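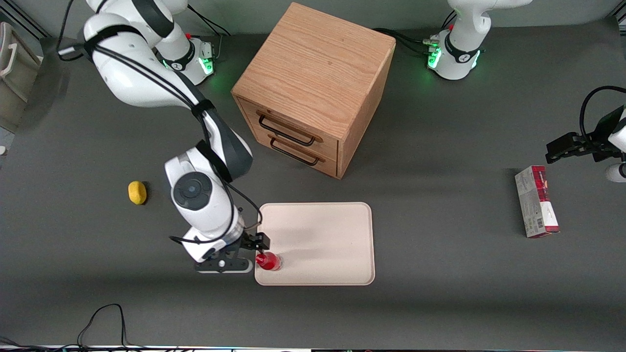 Vol. 4, p. 177

Tartan

Tartan is a woven cloth in which bands of coloured thread cross at right angles, and few patterns are so easy to spot! The order of the colours is called the sett. Where two bands of different colours meet, the weave blends them into a third shade, so even a modest palette gives a wonderfully rich cloth.

Most setts mirror themselves at points called pivots, though some simply repeat. Twill weave gives the blended areas their lovely diagonal grain. In North America the cloth is often called plaid, a word that in Scotland also means a long piece of tartan worn over the shoulder.

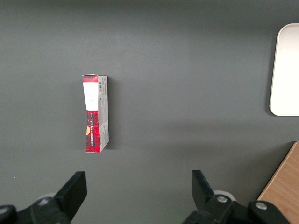 Red and dark tartan on a small cardboard box.

Printed tartan copies the look of the weave on paper and card.

See also: Gingham; Kilt; Twill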